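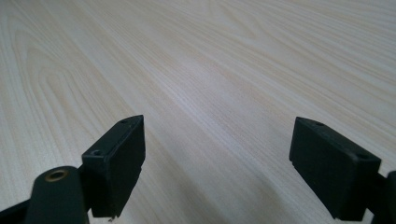

Eugénie Poulain objetou, na aula anterior, que chamar "peregrinação" a qualquer viagem a um lugar sagrado alarga tanto o termo que ele deixa de servir para comparar tradições. A objeção é justa e vamos partir dela.

História das Religiões – Apontamentos da aula 12
Peregrinação: definição, percurso e regresso

1. O problema da definição

Em quase todas as grandes tradições religiosas existe a deslocação a um lugar com estatuto especial. No islão, a ida a Meca é uma obrigação para quem tem meios e saúde, e tem datas fixadas no calendário lunar. No cristianismo medieval, a viagem a Roma, a Jerusalém ou a Santiago podia ser voluntária, mas também podia ser imposta como penitência. No hinduísmo, as margens dos rios e as confluências são lugares de visita, com ou sem templo. A obrigação, portanto, não pode fazer parte da definição geral.

Nesta cadeira usamos uma definição de trabalho: deslocação por motivo religioso a um lugar exterior à comunidade habitual, com práticas próprias à chegada. Ficam de fora a procissão dentro da aldeia e a ida semanal ao culto. Os casos intermédios (por exemplo, o santuário a meia hora de casa) discutem-se um a um.

2. As três fases

A literatura antropológica costuma dividir a peregrinação em separação, estado intermédio e reintegração. O esquema vem do estudo dos ritos de passagem. Na segunda fase, as diferenças de posição social ficariam suspensas e os peregrinos tratar-se-iam como iguais.

A ideia foi muito criticada. Vários trabalhos de campo mostram que as hierarquias continuam no caminho: quem viaja a cavalo e quem viaja a pé, quem dorme na hospedaria e quem dorme no adro. Em alguns santuários há mesmo conflito aberto entre grupos que atribuem ao lugar sentidos diferentes. Leiam os dois lados antes de escolher.

3. Caso de estudo: o caminho de Moschos a Pisska

O percurso tem 67 quilómetros e faz-se em agosto. Os livros de contas do santuário de Pisska registam esmolas, velas e alojamento, mas raramente os nomes de quem chega. Para os nomes é preciso recorrer aos testamentos, onde aparecem pedidos de peregrinação por procuração: o testador deixa dinheiro para que outra pessoa faça o caminho em seu lugar, depois da sua morte.

A peregrinação por procuração levanta uma questão que o esquema das fases não resolve. Quem se separa e quem se reintegra? O caminhante é pago e o beneficiário já morreu. Voltaremos a isto a propósito das indulgências.

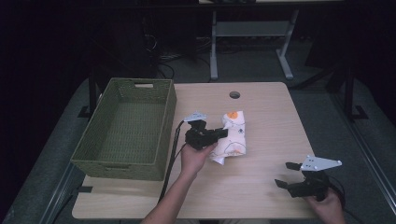

Fig. 2 – Pano branco estampado sobre tampo de madeira clara.

4. Objetos trazidos do caminho

Conchas, insígnias de chumbo, frascos de água ou de óleo, terra, tecidos encostados a uma relíquia. Distinguir:
– relíquia: resto corporal ou objeto pertencente ao santo;
– relíquia por contacto: objeto que tocou no anterior;
– lembrança: objeto sem estatuto de culto, que prova a viagem.
Na prática as categorias misturam-se. A mesma insígnia podia ser cosida ao chapéu, pendurada no estábulo ou enterrada com o dono.

5. Trabalho escrito

Comparar o caso de Pisska com o de Endham, a partir do dossiê da coleção Trirbridge. Máximo de 12 páginas, bibliografia incluída. Entrega até 2019-07-08, na secretaria. Quem preferir outra tradição religiosa deve combinar o tema comigo antes de começar e indicar pelo menos uma fonte primária, em tradução se for preciso.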